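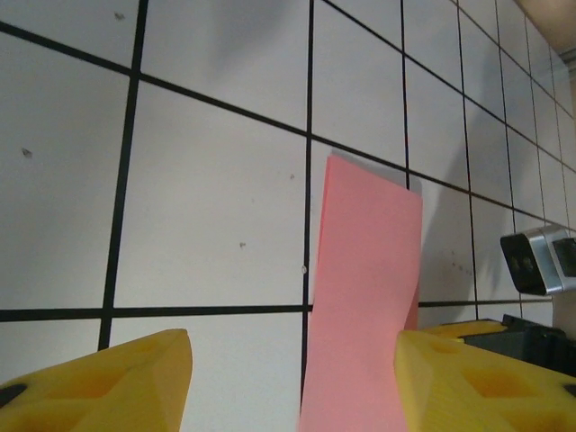
Camenzind asked on the list whether we should keep episodes in which the sheet twists during the lift, or throw them out along with the dropped ones. The answer affects how the Kostier set gets split, so I am replying to everyone. The earlier message is quoted in part, with replies inline.

> We pulled the first batch of Kostier and trained on it overnight. The policy closes on the sheet fine. After that it hesitates whenever the sheet fills the wrist view. Is that a labeling problem or a coverage problem?

Coverage, I think. The batch you pulled has 125 episodes, and most of them start with the sheet flat and well inside the grid. Very few spend any time with the material close to the lens. Once the sheet is up, the wrist camera on the holding arm loses most of the background, and the model has little to go on except the fixed view. If your loader drops the fixed stream to save memory, put it back before you change anything else.

> Are the two arms recorded on one clock?

Yes. All streams are stamped by the same host. The joint log runs faster than the cameras, and the export script takes the nearest joint sample for each image. It does not interpolate. If you need interpolation, use the raw log, which sits next to the export in each episode folder.
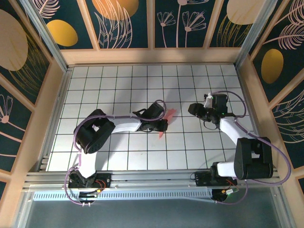 *Fixed view, both arms over the grid.*

> What counts as a failure? The notes file says "bad" for some and nothing for others.

The notes file is a mess and I am replacing it. The old "bad" tag was used for three different things: operator error, a slipped grasp, and a recording fault. Of the 125, 13 carry it. I went through those again and sorted them by hand. The new field is `outcome`, with these values:

- `ok`: the task reached its end pose
- `slip`: the material left the fingers before release was commanded
- `operator`: wrong object or wrong order
- `fault`: missing or frozen stream

Twist is not an outcome. A sheet that curls while held and still gets placed is `ok`, and it stays in training. We want those. The operators at Stisitz were correcting for twist with small wrist moves, and those corrections are the part the Vader baseline never learned, having been trained only on clean lifts.

A slip stays in the release but goes in its own split. Please don't mix it into training by default. If you want it for a failure detector, the time of the slip is marked in the episode file as `t_event`.

> Can we trim the idle time at the start?

Trim it in your loader, please, and leave the files alone. Some operators wait several seconds before moving and others start at once. Any episode is capped at 20 seconds from first motion, so the idle part doesn't push anything off the end.

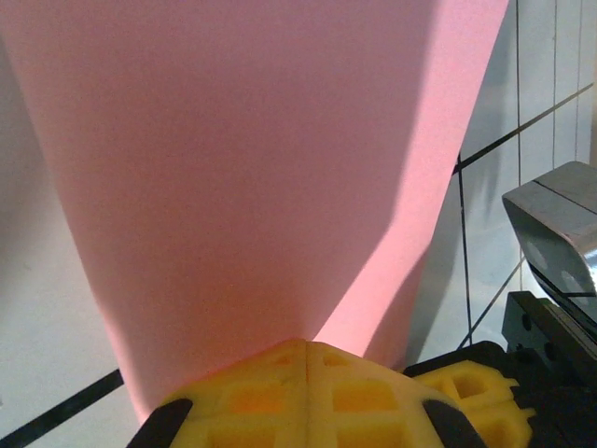

## Changes for the next batch

1. More starts near the edges of the grid, with the sheet turned at odd angles.
2. Longer holds after the lift, so the wrist streams contain more close material.
3. Handovers in both directions. At present nearly all go left to right.
4. Exposure locked on the wrist cameras before each session. Auto exposure drifts when the sheet comes close, and the color shift is large enough to matter.
5. One operator ID per episode, written by the recorder and not typed in.

Item 2 changes the length distribution. If your sampler draws uniformly over frames, long holds will be overweighted, so draw over episodes first and then over time within the episode.

The relabeled index will go in the usual directory in July. File names are unchanged and only the index differs, so there is no need to download the streams again. Please send corrections to the list with the episode number and the time in seconds.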